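# Ultra-distance rides should publish their stopped time

The Skencombe to Stillthorpe ride covers 3,677 kilometers without support. Riders carry what they need, choose where to sleep, and are tracked by satellite. The results page gives one number per rider: elapsed time from the start to the last checkpoint. My argument is that it should give two.

The second number is stopped time, meaning every minute the tracker reports no movement. The data already exists. A tracker on this course reports its position every 3 minutes, and the organizers keep the full record for each rider after the event. Publishing it would need a short script and one more column.

Elapsed time is the correct basis for ranking. The clock runs while a rider sleeps, eats, fixes a flat or waits for a store to open, and managing those hours is part of the skill. What elapsed time hides is how the result was made. Two riders can reach Stillthorpe within minutes of each other, one having ridden slowly with almost no sleep and the other having ridden fast and slept 6 hours a night. The results page treats these as the same ride.

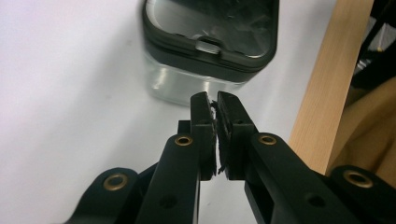

Would a stopped-time column change who wins?

The ranking would stay exactly as it is, with elapsed time deciding the order and stopped time printed beside it for information.

The usual objection is that the column would turn into a contest of its own, with riders trying to post the lowest figure. I take this seriously. Sleep loss on open roads is dangerous, and a table that seems to reward it could do harm. But that contest exists now, in private. Riders study the live map, see that the leader stopped for two hours, and decide to stop for less. They do this with partial information, usually on a phone, at a point in the ride when their judgment is poor. A published record from earlier editions would let them plan at home, before the start, and would show how often a short first night is followed by a very long third one.

There is a measurement problem as well. A tracker cannot tell a sleeping rider from one sitting in a diner, and signal is lost in the valleys between Marino and Nulbridge. Any column of this kind needs a fixed rule for gaps. I would count a gap as moving time if the positions on either side are consistent with riding, and mark it as unknown if they are not.

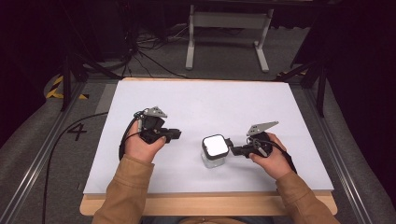
The unknown portion should be printed too, so that a reader can judge how far to trust the figure. On a course of this length, a few lost hours will not hide the difference between a rider who rested and one who did not.

Shorter events have less need of this. Below 2,000 kilometers a strong rider can finish on very little sleep, and the spread in stopped time is narrow enough that elapsed time tells most of the story. Past that distance the spread widens, and most of what separates the field happens off the bike.

The organizers could also set a minimum rest period, as some have proposed. I would wait. A rest rule needs a threshold, and choosing one without published data means guessing. Print the column for the next edition in May, leave the rules alone, and look at a few years of results before writing a limit into them.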